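FOR IMMEDIATE RELEASE

Gridbridge to Open Its Doors for a Day of Hands-On Cloth Folding

LILLORA, Jul 22, 2024 – Gridbridge will hold an open day in November at its Lillora site, where visitors can watch staff fold clothes and bedding with hand-held grippers and then try the tools themselves. Admission is free, and booking opens next month.

The day is built around Cluvari, the company's program for teaching robot arms to handle household fabric. People do the folding first, using the same kind of fingers a robot would use, and the recordings of their work become practice material for the software. The program has 651 recorded folding sessions so far. Most of them cover everyday laundry: shirts, trousers, pillowcases and small towels.

"Fabric is hard for a machine because it never lies the same way twice," said Kilian Riedl, who leads the Cluvari program. "A box stays a box when you pick it up. A shirt turns into something else. We would like people to feel that for themselves, and the quickest way is to put a gripper in each hand and ask them to fold one."

Demonstrations will run through the morning and afternoon, each lasting 20 minutes. A member of staff will fold several items at normal working speed, then repeat one of them slowly and explain where the fingers need to go. Visitors may ask questions at any point. After each demonstration, the tools will be handed over to anyone who wants a turn.

The folding is done on ordinary beds and sofas as well as on tables. Gridbridge made that choice early in the program. A flat, hard table makes the work easier, but few people fold all of their laundry on one, and a soft blanket moves when it is pressed.

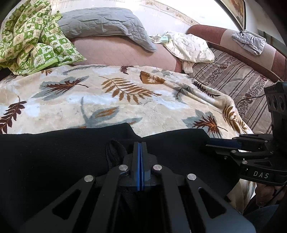
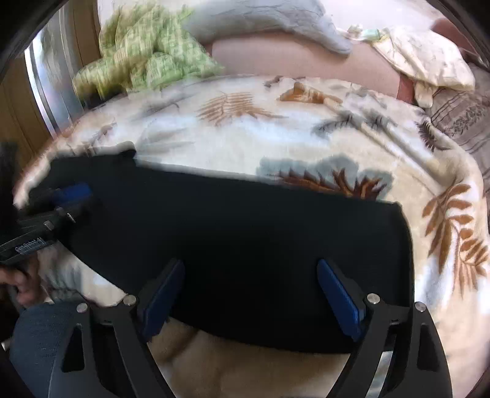 Black cloth on a printed blanket, handled with blue-padded grippers.

Fernanda Cardoso said that she had expected the work to be all about grip strength and was surprised to find she kept squeezing too hard. The difficult part for her was letting go of a corner without dragging the rest of the cloth along with it, and she thought most first-time visitors would have the same trouble.

Gridbridge held a smaller trial visit in the spring for 70 guests, mainly from neighboring businesses and two local high schools. Several changes came out of it. The groups will be smaller this time, there will be more seating, and left-handed visitors will be able to swap the roles of the two grippers. The talk on recording has also been moved to a separate room – the noise from the folding stations made it hard to follow.

That talk will be given by Wanting Shi, who manages the recordings. She will show how a session is checked before it is used, what makes one unusable, and why clumsy attempts are sometimes kept. A second talk, by Nii Gyamfi, covers the robot side of the program. He will run a robot arm called Qin on a small set of towels and discuss what it can and cannot do at present.

"Qin is slow, and we will not speed up any video to hide that," Gyamfi said. "On towels it does well. On anything with sleeves it still needs a lot of help."

Places are limited to 285 for the full day. Schools and colleges may book as a group and should give the number of students and accompanying adults when they write. Children under 12 are welcome at the demonstrations but will need an adult beside them at the folding stations. The building has step-free access from the main entrance, and free parking is available behind it.

Visitors are welcome to bring one clean item of clothing to practice on. Please leave delicate items at home, along with anything that has beads or loose threads.

Recordings made by visitors on the day will be kept only with written permission. Forms will be available at the front desk, and anyone who prefers not to be recorded can still use the tools.

Press contact: Cuiping Lu, Gridbridge Press Office, Lillora. Interviews with program staff can be arranged before the open day on request.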